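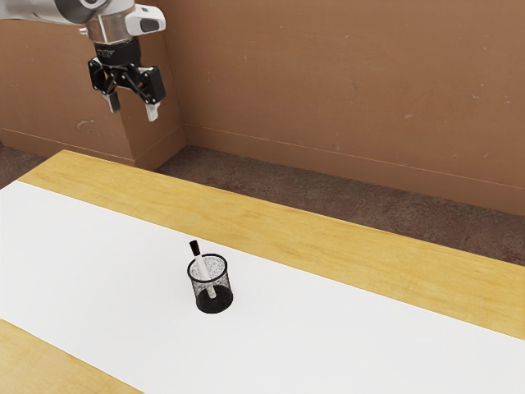
How long does a beeswax and soy pillar need to cure before the first burn?

Two weeks for the 5 cm ones, at least by our tests so far. The wider molds we still don't know.

November, workshop notes, candle bench

Carried on from the last batch. Wax is the Genovberg soy with a little beeswax, same sack as before. Melted in the double boiler and took it off the heat early because I wanted to see if the clove oil held up better going in cooler. Added the oil at 67 C, stirred two minutes by the clock, poured straight after.

Tops came out flat on most. One has a sinkhole by the wick, which I put down to the draft from the side door. Door stays shut on pour days from now on, please.

Scent before lighting: clove strong, orange weak. Marisol Mosquera smelled them without the labels and only got clove. She thinks the orange oil from Cikis is old, and the bottle has been open since summer, so she may be right. New one ordered from Villanueva. Don't use the old one up in the test batch, keep it for drawer sachets.

Burn test at 4 pm, the two-week pillar. Small Clasis wick. Flame steady, a bit low, melt pool stopped short of the rim after two hours. Wick is undersized. Next size up for the next pour, everything else kept the same.

Anselmo Sánchez asked if we could drop the beeswax altogether and save the money. Tried that in spring and the pillars slumped on the windowsill. I'd sooner keep it for pillars and leave it out of the jars, where it does nothing for us.

Also tried dried orange slices pressed into the outside of one. Looks nice, but the slice nearest the wick scorched at the edge once the wax went soft. Not selling any like that. Could go on a wide pillar with the fruit well away from the flame, or just tie it on with string and tell people to take it off.

To do: wash the pouring jug properly, there's clove in the spout. Label the 20 jars before they get mixed up with the unscented ones again. Write the pour temperature on the lid, not the side, it rubs off.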